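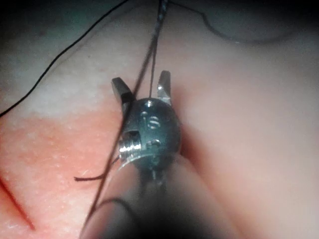

Handout 6: Engagement and Couples Sessions
Evening course in portrait and wedding photography, Wavholm
Instructor: Tullio Ferraro

Before you start: read the client email from Handout 5 again. We will be using the same couple, Leite and Skosach (surnames only, they asked), and the same location, the mill bridge at Tumilbridge.

1. What the session is supposed to do

The sales version is that an engagement session "gets the couple used to the camera." Most studio websites say this. I have never seen anyone test it. Some couples do loosen up after an hour with you, and some spend that hour learning which of your prompts they hate. Both kinds of couple then get married, usually months later, in different clothes and under far more stress. I would be careful about promising them anything on the strength of one pleasant evening.

What the session does reliably is teach you things. You find out who blinks, who stoops to match a shorter partner, and who goes stiff when told to laugh. Write these down the same night. If you don't keep notes, I am not sure what the couple has paid you for beyond the files.

2. The sentimental location

Couples are often told to pick "a place that means something." Fine, but ask what it means and to which of them. Leite wanted the bridge. Skosach, when asked separately, wanted to be anywhere with parking. The bridge also has a low wall that puts a hard line straight through the neck of anyone seated in front of it.

Visit at the hour you plan to shoot. The light at Tumilbridge in June is lovely on the east bank at 7 p.m. and is gone from the steps well before that. The couple will want the steps.
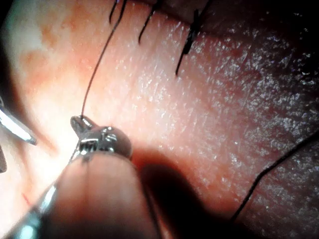

Recreating an old phone picture is a popular request. Ask to see the original first. It was probably taken from arm's length with a wide lens, and if you shoot the new one at 85mm the two will look unrelated when placed side by side. Match the distance, then do your own version afterward.

3. Prompts

You will find lists of these for sale, with titles like "48 prompts for real emotion." Read one if you like. My objection is that a whispered joke prompt gives you the same half-laugh from every couple in the county, and other photographers can name the prompt from the picture. Try instead:

Give them a short walk with a real destination.
Ask a practical question about the wedding and keep shooting while they disagree.
Stop talking. Most students can't manage a full minute of this.

4. How many to deliver

The studio I trained in shot 2,000 frames at a session and called it being thorough. Somebody then had to look at them, and that was me. I see no evidence that the second 1,000 improved the gallery. My last Tumilbridge session went out as 63 pictures, and I would now cut that further, mainly the near-duplicates on the bridge where only a hand has moved.

Edit in two passes with a night between them. Eyes closed, soft focus and odd hands go in the first pass. The second pass is for pictures you like only for how hard they were to get.
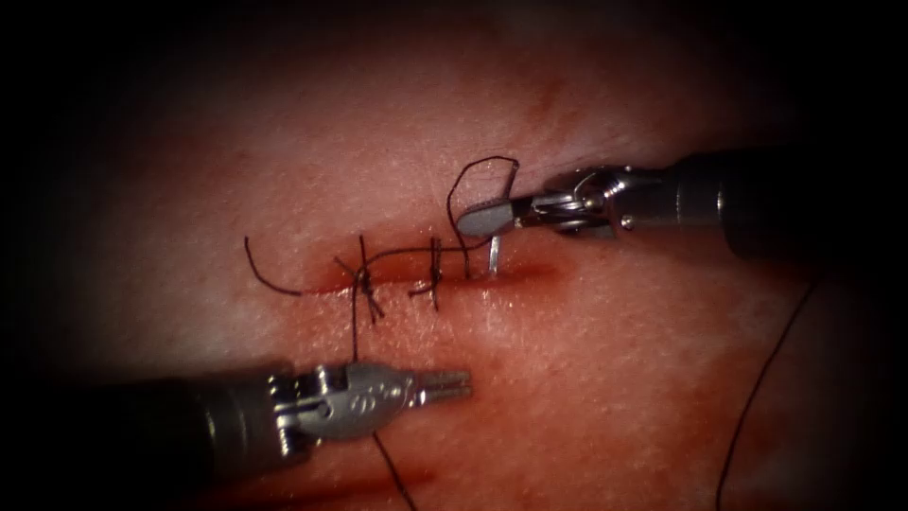

Presets are the other thing to be suspicious of. Heavy orange skin and faded greens date quickly, and the wedding gallery will have to sit beside this one in an album. Set white balance on a face, check it on a second screen, and leave the grass green.

For Monday

Bring one couples gallery of your own, already culled, plus ten frames you rejected. We will argue about the rejects first. If you haven't photographed a couple yet, borrow two friends and say so on the sheet.

Reading: the contract template, sections on rescheduling and image use. Mark any sentence you could not explain to a client over the phone.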